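Where the shopping goes

June 3, 2018

I have a theory that a shopping bag left on a table for more than a day becomes furniture. Mine was well on its way. It had been sitting there since Ohemaa Eshun and I came back from buying presents for her nephew Arthur, and people had started putting their coffee down next to it with real affection.
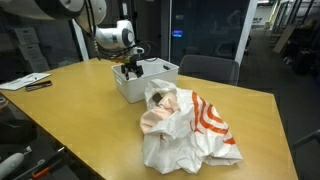

So I declared a bin. One white plastic bin, everything goes in, the bag goes away. I'd read 118 pages of a book on tidying in March and felt qualified.

Soft toys are the worst things to put away. They have no flat side and they spring back up at you, and the floppy ones hang on to the bag on the way out. I also have no memory of choosing half of these.

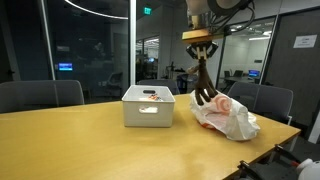

Zuweira Odoi thinks toys should be sorted by color. Zuweira also owns 86 spice jars and can't find the salt, so I went with my own system, where the first thing out goes on the bottom and after that you stop looking.

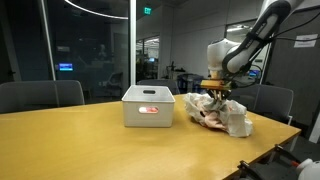 The pink stuff I'm leaving to Ohemaa, who swears it was on the list. I've seen the list. It had 5 things on it and one of them was "lunch."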